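Titlow Two-Arm Recording Kit: Review After 3,357 Episodes

By Baltasar Arrieta

We bought the Titlow kit to collect folding demonstrations. The job was T-shirts and nothing else: pick up a shirt from whatever state it is in, flatten it, fold it, leave it on the table. A person drives the arms, the kit records, and the recordings go to a policy that is supposed to learn the same thing. We have now saved 3,357 episodes with it, which seems like enough to say what it does well and what it does badly.

What you get is two arms with grippers, two hand controllers, a camera for each wrist, a third camera for the high view, and the recording software. You supply the table and the laptop. Setup took us most of a day, and half of that was camera calibration. The printed guide covers the arms well and gives the cameras a single page. The online version is better, so start there.

Driving the arms

The controllers are the best part of the kit. They are light, the lag is small enough that I stop noticing it after a few minutes, and the trigger gives fine control over how far the fingers close. With cloth that matters a lot. The first step of most of our episodes is to get hold of one corner of the hem, and a new operator can usually do that within the first hour. Getting hold of one layer and leaving the other on the table takes longer to learn, and I still miss it more often than I would like. 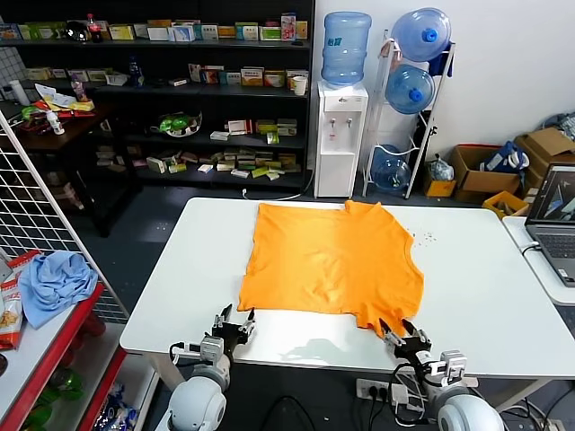

Right gripper closed on the hem, left gripper open and waiting. View from the high camera.

Two hands at once is where people slow down. The natural habit is to park one arm and do everything with the other, and the recordings then teach exactly that. We ended up writing a rule for it: if the idle arm has been still for 5 seconds, use it or start over. The software has no way to flag this on its own, so someone has to watch for it.

Operators get tired faster than the arms do. We settled on sessions of 60 minutes and then a change of driver. Episodes recorded late in a longer session were noticeably sloppier, with more regrasps and more tugging.

The cameras

I had a Sepúlveda rig before this one, and its wrist cameras sat so close to the fingers that all you got was cloth. Titlow mounts them farther back. You see both linkages, the fingertips, the piece of fabric in front of them, and a good stretch of table and room. For choosing where to grab, this is the view I trust most.

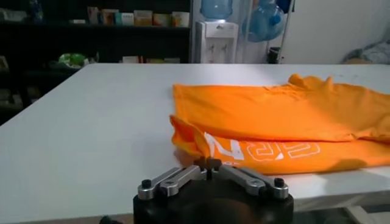
Wrist view of an orange shirt, fingertips near the cloth. The raised corner is just ahead of the fingertips.

The price of a wide view is that the background comes along. Shelves, wall, water jugs, whatever is past the far edge of the table ends up in the data. We did not hang a backdrop. I would sooner have a policy that has seen some clutter than one that falls over when a box moves. If you need clean footage, plan on a curtain, because the crop tool in the software applies to all three cameras together and is close to useless.

Exposure is the real weak point. A bright shirt on a white table is hard on any small camera, and the automatic setting drifts during an episode. Lock it by hand before each session. The setting does not survive a restart, so it has to go on your checklist.

The software

Recording is simple. Foot pedal to start, foot pedal to stop, then keep or discard. Titlow claims up to 102 episodes per charge of the controllers, and on short folds we got close to that. On full folds from a crumpled start we got far fewer, and I would charge at lunch regardless.

Labels are free text only. That sounds flexible until three people have spelled "crumpled" four ways. We moved to a short fixed list, kept outside the program, and merged it afterward with a script. Export to the Drorkska format worked the first time. Export to Gellirier dropped the gripper width from every episode until the October update, and anything exported before then had to be done over.

Complaints

The pedal slides on a smooth floor. The arm cables are long and stiff, and the supplied clips let go after a few weeks — we use hook-and-loop straps now. Replacement finger pads come only in pairs of pairs. Support answers email within a day but does not work weekends, and our one serious fault, a wrist camera that stopped connecting, came on a Sunday.

Would I buy it again

Yes, for cloth. The controllers and the wrist view make up for the software. For rigid parts on a fixture you would be paying for finesse you don't need, and one arm would probably do. If you do order it, add a second pair of controllers so that one can charge while the other is in use.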